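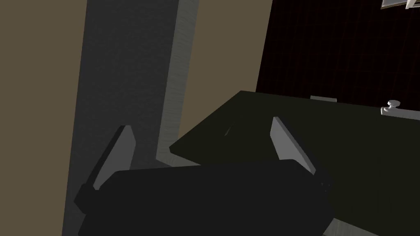 Notebook, kitchen chores, 11/02/2024

Back in the sim kitchen today. Fulvio has been asking me for a straight answer on whether any of this is good enough to put on the real bench at Tadov, and I keep giving him a crooked one, so I'm writing it all down here and he can read it himself.

Loaded the dark kitchen (the one with the near-black green slab and the reddish grid on the wall behind it). I don't love it. The white knob is easy to pick out against all that gloom, but the slab is a big flat patch of almost nothing and the policy seems to have trouble judging how far off its corner is. In the wrist view the fingers look miles apart and ready for anything. Then you run it!

Task was reach for the knob, close on it, pull. That's it. A two-year-old does it while looking at something else.

Setup, so I can find it again:
- Cedeck controller, last week's build, nothing fancy switched on
- 141 episodes, start pose jittered every time
- 3000 steps maximum per episode, then it gets called a fail
- lighting left at the default, dim and even
- gripper starts fully open

What I saw, watching the replays over lunch: the long travel is fine now, even kind of graceful. The last little bit is still where it all comes apart. It gets close, slows down, dithers, and then either closes in front of the knob or bumps it with the outside of a finger. When it does get a proper grip the pull is usually clean. I had assumed the pull was the hard part and spent most of January's effort on it, sigh.

There's a nasty one where the finger grazes the slab on the way in and the whole arm goes stiff and sulks until the step limit. Steinar thinks the contact penalty is too high and it has learned to be scared of the counter. I think he's right, but I'd like to see it with the penalty cut in half before I agree with him out loud. On a real counter you touch things all the time. I rest my whole forearm on mine when I'm going for the back of the cutlery drawer.

So, chores. My honest list as of today, for Fulvio:

Opening a drawer it has seen before, same handle, same colour of cupboard: yes, most of the time, slowly.
Opening a drawer in somebody else's kitchen: no.
Wiping a clear counter: the Tedesco people have a demo and it looks good, but the counter is always clear, and I've never met a clear counter.
Unloading the dishwasher: please don't ask me again until next year.
Shop-floor stuff (bins, trays, parts in known spots): much closer, and if it were my money that's where I'd put it. The Jistidberg cell already does tray swaps overnight with one person on call. It cheats with fixtures and I'm fine with cheating.

Fulvio's argument is that a slow robot is still useful if it works while you're out. I sort of buy that, except slow and wrong while you're out means coming home to a cupboard door on the floor.

Changed at the end of the day: moved the pre-grasp point farther back from the knob so it has room to line up, and added 6 new knob shapes to the randomizer, including a flat one that I expect it to hate. Kept the old checkpoint in the shared folder. Please nobody tidy that folder.

To do:
- rerun with the contact penalty halved, same seeds
- try a lighter slab colour and see if the dithering goes away
- log finger opening at the moment of first contact (should have been doing this all along)
- ask Steinar where he put the drawer friction numbers
- book 2 hours on the real arm, even if it's only to open the one drawer under the kettle

Run is going again now with the new pre-grasp. First handful of episodes look a bit better, but I'm tired and I want them to, so I'll count them properly in the morning.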